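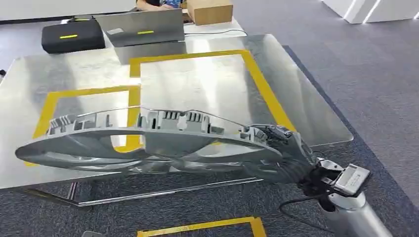 Kandton study questions the value of "like new" grades on used car lighting parts

PRUITT, July 2026 – Repair shops that order used headlamp and tail-lamp housings by grade are often paying for a word. So says a study released today by Kandton, a parts testing shop that checked 551 used plastic housings against the grades their sellers had given them. Only 20 of the sellers' listings explained what the grade was supposed to mean.

The study looked at the plastic body of the lamp, the piece that carries the clips, ribs and mounting tabs and holds everything else in place. Lenses and bulbs were left out. Kandton says lenses get plenty of attention already, as a cloudy lens is easy to see in a listing photo and a cracked tab on the back edge is easy to miss.

"We kept hearing that grading had been sorted out years ago," said Ludivine Charpentier, who led the study. "I didn't believe it, and having handled these parts for the better part of a year I believe it less. Most of the grades describe how the part looks from the front. A shop needs to know whether it will bolt on."

Each housing was checked on a metal table marked off with yellow tape. Checkers looked over the smooth side first, then the mounting side, and recorded any tab that was split, bent, glued or missing. Small square openings in the tabs were given a separate line on the check sheet. These openings take the clips from neighboring panels, and a hairline split at one corner tends to open up once the bumper cover goes back on.

Kandton found that "like new" and "grade A" were used for parts with repaired tabs, parts with missing tabs and parts with no fault at all. The words "tested" and "inspected" did not help. In several cases the seller, when asked, said the test had been to plug the lamp in.

The company is not publishing a ranking of sellers. Charpentier said the sample was too uneven for that, with a handful of large yards supplying most of the parts and many small sellers supplying one each. She also cautioned against reading the results as a case for buying new.

"New parts get broken in shipping too, and we haven't measured that," she said. "Anyone who quotes this study to sell you a new housing is getting ahead of the evidence. We bought used parts, so used parts are all we can talk about."

The study also takes a doubtful view of tab repair kits, which are sold as a cheap way to save a housing with one or two broken mounts. Ashraf Soliman, who runs the bench work at Kandton, fitted repair tabs from several kits and found that a good result depended mostly on how clean the break was. On long, curved housings, where the mounting points are spread along one edge, a repair that sat slightly off could put the whole lamp out of line with the fender.

"The packages say ten minutes," Soliman said. "I'd like to meet the person who did it in ten minutes. I'm not against the kits. I use them. But I wouldn't call a part with one of these on it grade A, and I wouldn't want to find out about it after I'd paid."

One outside reader of the draft report disagreed with part of it. Jae-hoon Moon, who manages a body shop in Uvier, said the study was hard on sellers who price their parts low and answer the phone. He argued that an experienced buyer already asks for a photo of the mounting edge and that a longer grading form would only slow down a sale. His comments are printed in full at the back of the report, along with Kandton's reply, which concedes the point about photos and holds to the rest.

Kandton is proposing a one-page check sheet in place of the letter grade. It asks for the number of mounting points, the condition of each, any repair, and whether the connector end is complete. The company has no plans to sell the sheet or to license it. Whether yards will bother to fill it in is an open question, and the report says so.

Ga-eun Seok, who wrote the check sheet, said a trial with parts yards will start in September. "If it takes too long to fill out, people will tick every box and send it," she said. "Then we've made another grade that doesn't mean anything. We'll look for that first."

The study was paid for by Kandton and by the parts buyer Munano, which orders used housings for repair shops and would benefit from clearer listings. Munano saw the report before release and did not ask for changes to the findings.

The full report, the check sheet and the unedited bench notes are free on request.

About Kandton
Kandton tests used and replacement car body parts for repair shops and parts buyers. It is based in Pruitt.

Press contact
Bok-nam Geum, Kandton press office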